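How to load in and soundcheck at a small venue without losing your mind

Quick one, typing this before rehearsal. People keep asking how we get from van to first song in under an hour with a five piece. Its mostly order. Do the things in the right order.

Before you leave

Get the stage plot to the venue. One page. Where everyone stands, who sings, what needs power. Ours has Nour Awad's name and number at the top, so the sound person knows who to call. Nour sings lead in Tumlow and does all our emails.

Send the input list on the same page. Kick, snare, overheads, bass DI, two guitars, keys left and right, three vocals. Write "DI needed" if you need one. Don't assume.

Ask these in the email:
What time do the doors open?
Is there a house drum kit, and do we bring our own cymbals?
Stairs or ramp?
Where can the van sit?

The stairs one matters. We played the Cirnora in September, room holds 247, lovely place, two flights up. Would have left the big bass cab at home.

Loading the van

Last in, first out. Drums go on stage first so drums go in the van last. Then amps, then keys, then merch way at the back behind the seats. Soft bags fill the gaps. Cables in one bin with a lid, stands in one long bag. Label everything. We use yellow tape with the band name on it, because every black guitar cable looks like every other black guitar cable at 1 a.m.

Load in

Find the sound person first. Say hi, learn the name, ask where they want cases. Then:

1. Drum rug down, drums up. Drummer does nothing else.
2. Bass and guitar amps next, backline only. No noodling.
3. Keys and pedalboards.
4. Run power along the back of the stage, never across the front.
5. Empty cases off stage right away. Stacked, lids shut.

Merch person goes straight to the table and stays out of it. Price list up, float counted, done.

Soundcheck

Kick first, then work around the kit. Play one drum at a time, steady, until you're told to stop. Then bass. Then guitars one by one, at the volume you'll really play. Everybody cheats on this. Dont.

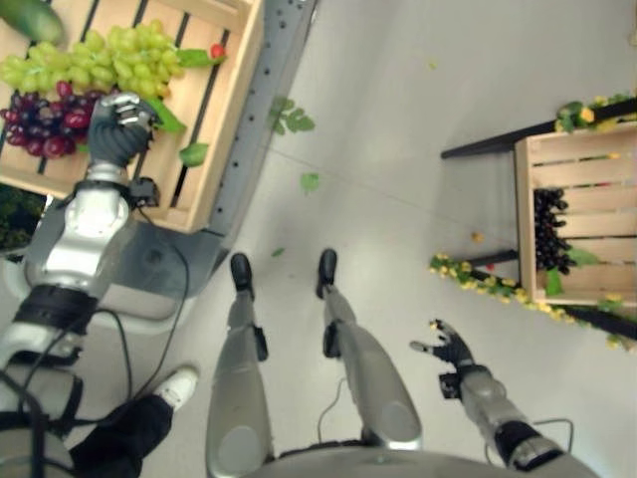 Vocals after that. Sing, don't say "check" forty times. Sing the loudest line you've got, then the quietest, so the engineer can set a level that works for both.

Monitors: ask for one thing at a time. "More of my vocal in my wedge please." Wait. Then the next thing. Stepan Shevchuk, who mixed us at the Ososau, told me he can fix anything if only one person is talking.

Finish with two songs. A verse and chorus of the loudest one, then whichever has the most going on. Don't run the set.

If you only get a line check

Happens a lot if you're opening. Tune offstage. Have pedals already wired on the board. Make your first song the simplest one, so the mix can come together while you play it.

After the last song

Gear off before you hug anyone, the next band is waiting. Reverse order into the van, check the stage for tape and set lists, count the mic clips if they're yours. Thank the sound person by name. Settle up with the promoter while the others load.

Stage plot template is on the downloads page, the blank one. I'll put up the in-ear version when Nour sends it back to me.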